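4.2 Greifaufgabe per Fernsteuerung vorführen

1. Programm Helmy starten und die Aufnahmerate auf 12 Hz stellen.
2. Den Arm mit dem Handgriff langsam über das Werkstück führen. Greifer senkrecht halten.
3. Greifer schließen, eine Sekunde warten, dann »Wegpunkt« drücken.

Hinweis: Bei Vorrichtungen mit Kniehebelspannern zuerst prüfen, ob die Finger an den Griffen vorbeikommen – am besten in der Simulation. 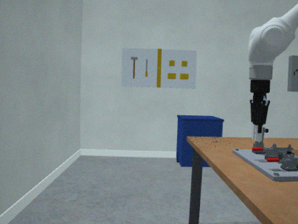 4. Teil gerade nach oben abheben und erst danach seitlich verfahren.
5. Aufnahme beenden und benennen. Ein Datensatz fasst höchstens 99 Vorführungen.

Vorsicht: Bei Meldung 41 den Handgriff loslassen und neu koppeln. Nicht gegen den Widerstand drücken.

Kommentare (2)

Reet Raudsepp: Gilt Schritt 3 auch für den alten Handgriff von Gratberg?

Edin Yordanov: Ja, die Taste heißt dort nur »Punkt«.

Diese Website verwendet Cookies. Einstellungen | Akzeptieren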